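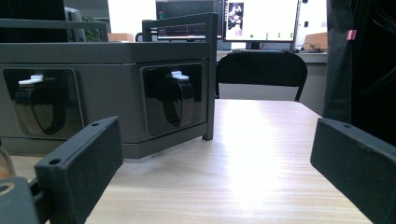 Mesa clara con veta de madera y reflejo blanco en la superficie.

Imprimir | Enviar por correo electrónico
Tiempo de lectura: 2 minutos

Cercos blancos en mesa de madera clara, ¿aceite o barniz?

Zena
2022-10-02

Hola. Tengo una mesa de comedor de madera clara que compré de segunda mano en julio. El vendedor me dijo que estaba aceitada, pero no sabía con qué producto. Le han salido dos cercos blancos de tazas y una zona mate donde apoyo los brazos. He pasado un paño húmedo con jabón neutro y los cercos siguen igual. Antes de lijar quiero saber qué acabado lleva. También me han hablado de la cera, pero no sé si después se puede aceitar encima. La mesa está a un metro del radiador, por si influye.

Cistanitz

Prueba primero por debajo del tablero, aunque a veces esa cara la dejan sin acabado. Si es así, usa un canto que no se vea. Pon una gota de agua y espera 10 minutos. Si la madera se oscurece, lo más probable es que sea aceite, o que el barniz esté ya gastado. Si la gota sigue entera, suele ser barniz. Luego pasa un bastoncillo con alcohol en el mismo punto: si se queda pegajoso, puede ser goma laca, y entonces no uses alcohol en el resto.

Para un tablero aceitado yo haría esto: lija de grano 240 a mano, siempre a favor de la veta, quitar el polvo, una capa fina de aceite y retirar el sobrante con un trapo de algodón. Deja secar 24 horas y repite. Los trapos extiéndelos al aire libre hasta que sequen, no los tires arrugados a la basura – se pueden prender solos.

Encima de la cera el aceite no agarra bien. Si ya tiene cera hay que quitarla antes.

Tellano

A mí los cercos se me fueron con mayonesa, la dejé toda la noche y por la mañana pasé un trapo. La mesa era oscura, en clara no sé.

Từ

Lo del radiador sí influye, la madera se reseca y se abren las juntas. Yo separé la mía y le doy aceite dos veces al año. Ojo con el aceite de linaza en maderas claras – amarillea bastante. Busca uno para tonos claros y pruébalo antes en una esquina.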